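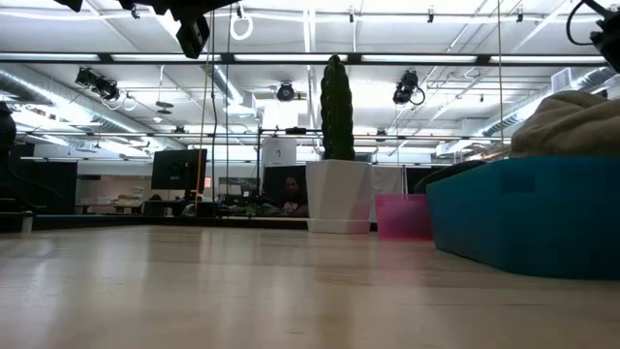
Figure 1. Cactus in a white planter, with storage tubs on the table.

Search this site Enter keywords Go

Watering Habits and Houseplant Loss in Student Housing
Posted 23/11/2025 by Plant Science Project Group 4
Filed under: Student Reports, Plants and Soil

Background

Most houseplants bought by students at our college do not last the school year. Our group wanted to find out how much of this comes down to watering and how much to light. We picked the Olovlow residence halls for the survey because all four buildings have the same room layout and the same size windows. The only real difference is which way the rooms face.

Method

In October we sent a short online form to the 1262 residents of the Olovlow halls. It asked what plants they kept, how often they watered them, which way the window faced, and whether any plant had died since move-in. We got 573 usable answers. Forms with no plant type filled in were left out.

We also ran a small soil test. Potting mix from the Clevura garden store was put into plastic pots with drain holes and ceramic pots without them. Each pot got 200 ml of tap water, and we weighed it once a day for two weeks. The pots stood on a bench in the Ferreira building, away from the heating vents.
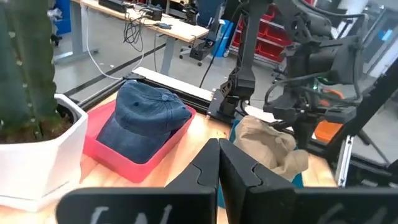
Results

Cacti and other succulents were the most common plants in the survey, followed by pothos and spider plants. People who watered on a fixed day each week reported more dead succulents than people who checked the soil first. For pothos there was hardly any difference between the two groups.

Window direction mattered less than we expected. North-facing rooms had more complaints of pale or leaning growth but only a few more deaths.

In the soil test, the pots without drain holes stayed heavy much longer. On day 14 they were still losing weight, while the plastic pots had leveled off by day 9. One ceramic pot was knocked over on day 6 and its readings are not in the table.

Problems

Students guessed how much water they used, so we dropped that question. A few people counted cut flowers as houseplants. We had planned to repeat the soil test with the Skundon cactus mix, but the order came too late. A coarser mix should dry faster, and we would like to check that in the spring.

Cost

Pots, potting mix and a kitchen scale came out of the course supply money. The survey tool was free for up to 1000 answers, so we did not need the paid plan.

The weight readings and the blank survey form are in Appendix A.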